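WONDBERG RESIDENTS' ASSOCIATION
Minutes of the general meeting, January

Held in the ground floor lounge at 6.30 pm. Chair: Berhanu Gudeta. Minutes: Adanech Alemneh. A quorum was present. Apologies were received from units 4 and 17.

1. Previous minutes
The minutes of the November meeting were taken as read and accepted without amendment.

2. Rooftop terrace
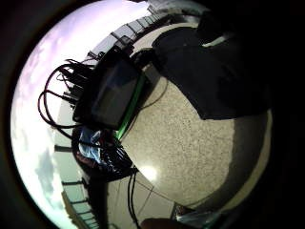
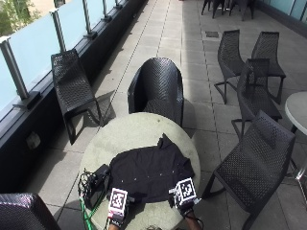 The Chair opened discussion on the use and upkeep of the terrace over summer. Bookings have increased and the present rules, which date from the building's opening, deal only with evening functions. Members discussed whether daytime use for household tasks should be allowed. It was noted that the round grey table is large enough to lay out a shirt for folding, with the woven armchair drawn up behind it, and that residents without a balcony have little other space in the sun. Two members were concerned that the terrace would come to be treated as a drying area. The meeting agreed that folding and sorting of clothes at the table be permitted until 4 pm, and that clothes lines, racks and airers remain prohibited.

The tabletop surface was raised by unit 9, who considered it weathered and asked whether it should be resealed. A quote of $300 has been received from Trimley. The meeting preferred to obtain a second quote before deciding.

Residents are reminded that bags and other belongings must not be left against the balustrade, and that nothing is to be placed on top of the parapet at any time.

Moved: that the terrace rules be amended as above. Carried, with 2 against.

Action: A. Alemneh to circulate the amended rules and obtain a second quote for the table.

3. Balustrade cleaning
Skonia has advised that the glass can be cleaned at the same visit as the lobby windows. The Chair asked that the clamp brackets at the foot of the posts be included in the scope of work. Agreed.

Action: B. Gudeta to confirm the colour-coded access plan with Skonia.

4. Laundry, level 1
The second Nishimura dryer remains out of service. A part is on order. Expenditure of up to $2000 was approved for a replacement should the repair be unsuccessful.

5. Correspondence
A letter from unit 101 regarding parcels left in the foyer was tabled. The Chair will reply.

6. General business
The key to the bicycle store has been cut again and is held by the Chair. There was no further business.

The meeting closed at 7.40 pm. The next meeting will be held in March.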